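# Taking Apart a White Plastic Stand Without Wrecking It

I've put off writing this one up for ages, mostly because it's such a small job. But people keep forcing these things and snapping them, so let's go.

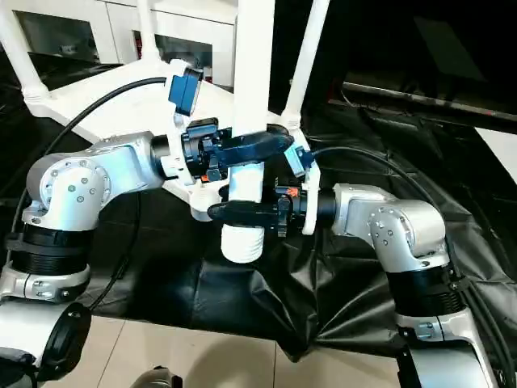

**Dreltesgate Repair Club — Furniture & Fixtures Table**

The kind of piece I mean has a thick central pole, a hub plate, and slimmer legs spreading out from the hub. Stools, chair bases, plant stands, they all come apart in much the same way. I like to work over a plastic tarp (an old crumpled one is fine!) so any grit stays off the floor and small parts don't roll under the bench.

**What you'll need**

- a tarp or old sheet
- an old toothbrush
- warm water and dish soap
- a dry rag
- a little silicone grease, if the thread feels rough

**Getting it apart**

1. Turn the whole thing upside down and look it over for screws or clips before you pull on anything.
2. Get two grips on the pole, one high and one lower down. With only one it wants to swing around on you, and that's how threads get crossed.
3. Check the end of the pole. If it's ribbed and threaded like the one in my photo, look after it — don't drop it on concrete, and don't stand the weight of the frame on it.
4. Unscrew the legs at the hub, if yours unscrew. Some are molded in one piece with the plate, and then you just clean around them. My old Mallar stool was like that and I spent 45 minutes finding out.

**Cleaning the thread**

Scrub along the grooves with the toothbrush and soapy water, rinse, and let it dry completely. I leave mine overnight. If you feel a burr, a couple of light strokes with 400 grit paper will take it down. Go easy, plastic disappears fast!

**Putting it back**

Start every thread by hand. Turn it backward first until you feel a tiny click, then go forward. Stop when it's snug and give the pole a wiggle. If it still rocks, back it out and start over before you reach for any kind of wrench.

I'll add a section on cracked hub plates in June, once I've tried a couple of glues.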